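Sullau parcel room takes Christmas boxes from December

11/22/24 – The parcel room at the Sullau community house will accept Christmas parcels for families from the first day of December. This was told to us by Elif Naz Yurt, who leads the collection this year for the fourth time. Last winter 1574 parcels went out from the house, and the organizers expect a similar number again.

The biggest change is in the sorting. Until now, everything that came through the door was put together on the long tables, and the helpers had to look for things many times before the van arrived. Now the goods are separated at the entrance. Loose items go to one side of the room, and parcels which are already closed go into blue plastic crates with a handwritten label, "Boxed Parcels."

"It is a very simple thing, a paper and a marker," said Norbert Hajdu, who is responsible for the room. "But in October we tried it with 17 families and we finished before lunch. The year before, we were still searching for the tape at four o'clock."

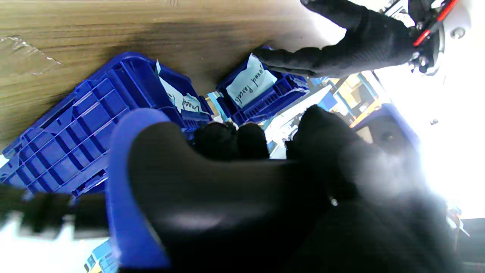

People who bring a parcel are asked to close it at home and to write the size of the family on the top. Food in glass is not accepted this year. Warm socks, coffee, rice and toys without batteries are very welcome – also wrapping paper, if the roll is not yet opened.

The transport will be done again by the local firm Skurnel, with two vans. Kyung-hwa Ki from the firm said that the drivers prefer the crates, as they can be carried directly to the van and come back empty on the same day.

The parcel room is on the ground floor, next to the library, and the entrance is from the yard. Questions about larger donations can be left for Arif Wattimena at the library desk.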